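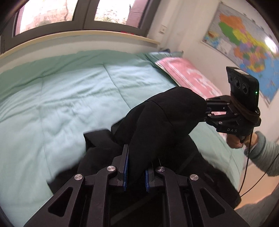
Written by Eleni Georgiou. Last revised 30 September 2021. Filed under: Clothing and textiles; Household

Black clothing, fading of

The fading of black clothing is the gradual change of a garment dyed black towards grey, brown, green or dull purple. It is one of the most common complaints about everyday clothes and the subject of a large amount of household advice, much of it never properly tested. Dye chemists broadly agree on the main causes. They agree far less with the people who sell products to prevent it.

Causes

Black is a difficult colour to dye well. A deep shade needs a lot of dye, more than a pale blue or a beige would, and not all of it becomes firmly fixed to the fibre. The loose part comes away in the first few washes and colours the water. This early loss is often mistaken for fading, although a well-dyed garment may look much the same afterwards.

Later changes have more to do with wear. When cotton rubs against itself, against other clothes or against the drum of a washing machine, tiny fibre ends break and stand up from the surface. They scatter light, and the cloth looks greyer even where most of its dye is still in place. Seams, cuffs, collars and pocket edges usually go first. Some garments described as faded are better described as fluffy.

Sunlight breaks down many dyes, and a garment dried outdoors all through August may change on one side only. Chlorine bleach does the same faster, and some face creams and spot treatments that contain peroxide leave orange or pinkish marks. Detergent residue and hard water can leave a whitish film, which is sometimes removable.

Differences between fibres

Cotton and viscose are commonly dyed with reactive dyes, which bond to the fibre, or with the cheaper direct dyes, which hold on less tightly. Sulphur dyes are also widely used for black cotton, and tend to soften with washing. Polyester takes a different class of dye and generally keeps its colour better. Blends can fade unevenly, the cotton part lightening while the polyester stays dark. Wool and silk hold black well but suffer from rough washing in other ways.

Labels rarely say which dye was used. A shopper comparing two black shirts on a rail has almost no way of telling which will last, and price is a poor guide.

Household remedies

Vinegar, salt, black tea and coffee are all regularly recommended. Salt is used in dyeing to help certain dyes move on to the fibre, and this is probably where the belief comes from that a spoonful in the wash will "lock in" the colour. It will not do so in a finished garment. Vinegar may help remove mineral film, so the cloth can look darker afterwards, but no dye has been restored or fixed. Tea and coffee are weak brown stains. On grey cotton they give brownish grey cotton.

Washing inside out, in cool water, on a short cycle and with a reasonably full drum has better support. Each of these cuts down either rubbing or dye loss. None stops the process.

Commercial products

Detergents for dark clothes usually leave out bleach and optical brighteners, and may contain enzymes that trim loose cotton fibres from the surface. The second of these can make a visible difference. Claims beyond that deserve caution.

The wash additive Tunex was sold with the promise that blacks would stay "as new" for 70 washes. The leaflet gave no wash temperature, did not name the fabric and showed no untreated cloth for comparison. Its maker, Detside, later pointed to a survey of 3,781 buyers, of whom 1,366 said their clothes looked darker. That is well under half, and the people asked had already paid for the product. A survey of opinions is in any case a weak substitute for measuring the cloth.

A small trial by the Perić laundry supply firm compared an ordinary liquid detergent with a dark-clothes detergent over 40 washes. It found little difference on polyester and a modest one on cotton jersey. The trial has not been repeated, and Perić sells both types.

Redyeing

Home dyes can bring faded cotton, linen and viscose back to a fairly deep black. Results on polyester are poor unless a dye made for it is used with high heat. Stitching is often polyester even in cotton garments, and may stay its old colour. The fabric shop chain Tudirport advises weighing the garment dry and using more dye than the packet suggests. The advice is sound, though it comes from a shop that sells dye by the packet.

See also: Colour fastness; Hard water; Pilling; Sulphur dyes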